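Sorell Home Bakers' Group
Minutes of the November meeting
Posted in November by Mahtab Bahrami

Present: Helge Haugland (chair), Mahtab Bahrami (minutes), Shahab Shahbazi, Hjørdis Tveit, and seven members. Dennis Temba joined by phone from 6:40 p.m. and had to leave before item 6.

The meeting was opened at 6:30 p.m.

1. Minutes of the last meeting

The minutes were approved with one correction. Under "Packaging" it was written that Hjørdis will order the paper bags. She only offered to ask for the price. The price is now known, see item 4.

2. Cardamom bun orders for the winter market

Shahab reported that we have received orders for 1128 buns until now. This is more than last year, and most of it comes from two cafés which order every week. The rest is from private customers, who often change the number the day before. Shahab asked that the group agrees on a last hour for changes. After some discussion it was decided that changes are accepted until noon on the day before pickup. Changes after noon will be answered politely with no.

One member was worried that we lose customers in this way. Helge answered that we lost more money last winter on buns that were baked and not collected. The decision stands until the end of the market and will then be looked at again.

3. Supplier of almond paste

Our present supplier, Visser, has informed us that the smallest order will be raised. Dennis has compared with Pirnisero, which sells in smaller tubs but takes a delivery fee each time. He has baked with both. His opinion is that the paste from Pirnisero is a little sweeter and softer, so the filling runs out more easily if the oven is too low. The price per bun is nearly the same.

Hjørdis said that she prefers to stay with Visser and share one large order between four kitchens. Two members do not have enough cold storage for this. It was agreed that the large order is made once, as a test, and that Hjørdis keeps the part of those who have no space. Dennis will write down how long an opened tub stays good.

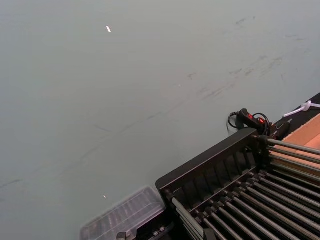 Mahtab asked who pays for paste that is not used before the date. No clear answer was given. It was suggested that each kitchen pays for the amount it has asked for, used or not used. This will be decided when the test order has been finished.

4. Bags and labels

The price for 1000 paper bags with our stamp was read out. It was found acceptable, but the bags are too narrow for the large buns. Hjørdis will ask for the next size. Helge has still 200 plain bags from the summer and these should be used first.

For the labels, Shahab reminded everybody that the allergens must be printed clearly — almond, wheat, milk and egg — also when the customer is a friend and knows it already. Two members still write by hand. They can send their text to Shahab and he will print for them. The name of the kitchen and the baking date must be on every label.

5. Selling through Meleo

Meleo has invited small food producers to sell on its website. Mahtab has read the conditions. The seller sets the price, but Meleo takes its part from each order and the money is paid out one time in the month. Pictures and product texts must be delivered by the seller.

Helge was positive and thinks it can help us after the winter, when the orders usually go down. Shahab was more careful. He said that fresh buns do not travel well and that we will get complaints about something we can not control. He proposed to start with dry goods only, such as rusks and the ginger biscuits. This was supported by most of the members. Mahtab will ask Meleo if it is possible to limit delivery to the nearest towns.

6. Training evening

Hjørdis offered to show new members how she plans a baking day with only one oven. The evening will be held in her kitchen and there is place for six persons. Those who want to come write to her directly. Bring an apron and a notebook. The cost for flour and butter is shared.

7. Other matters

The big mixing bowl is missing again. The person who has it is asked to bring it to the next meeting.

One member asked if we can raise the price of the plain rolls. Helge will make a small calculation with the new butter price and send it to all.

The meeting was closed at 8:15 p.m. Next meeting is at the same place and starts at 6:30 p.m. Points for the agenda are sent to Mahtab.

Minutes written by Mahtab Bahrami, read by Helge Haugland

We use cookies to remember your settings. By continuing you accept this.

Contact | © Sorell Home Bakers' Group | Back to top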